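Section 9: Opening the tower and looking after the memory

Welcome to the best part of the Femier refurbishing guide! A desktop looks like a sealed box until you lay it on its side with the cover off, and then it all starts to make sense. Set aside an unhurried half hour for your first one.

CAUTION: Shut down, switch off at the wall and pull the mains lead before you touch anything inside. Never open the power supply itself.

1. Lay the tower flat on a steady bench, open side up.

2. Find your landmarks: the green motherboard, the silver power supply, the drive cage and the bundle of coloured cables.

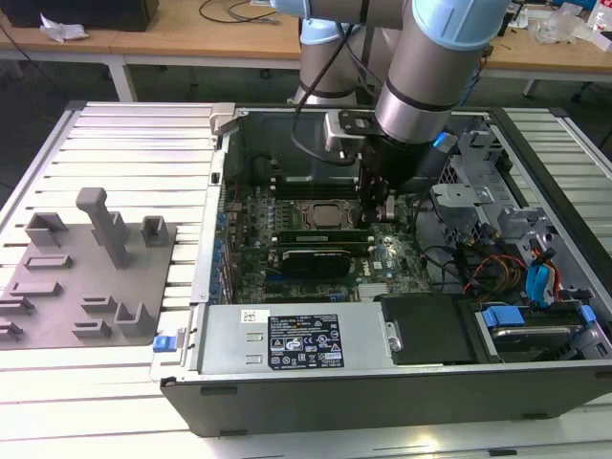 Sterari workshop, 12/14/22

3. Touch bare metal on the case, or clip on your wrist strap, before you reach for the board.

4. Look for the processor, then the long memory slots close by. Once you've spotted them in one machine you'll find them in nearly any other (and it's a lovely feeling).

5. Check that no cable lies across the slots. Ease it aside with a fingertip and leave its plug where it is. 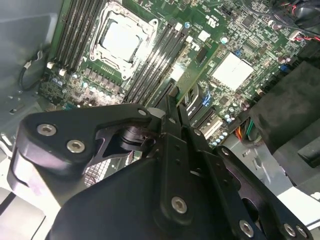

6. Press the latches outwards until the module lifts. Some boards have a latch at one end only, so look before you push.

7. Hold the module by its edges and draw it straight up. Keep off the gold contacts!

NOTE: Write the slot number on a Masilela label, part no. 292, before the module goes anywhere. It saves so much puzzling later.

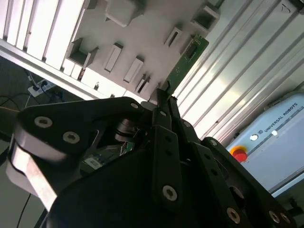 8. To refit, line up the notch with the key in the slot and press evenly until the latches close. It takes a firmer push than most people expect.

9. If the machine beeps at start-up, switch off, unplug and reseat the module. For beep codes, see sheet 102.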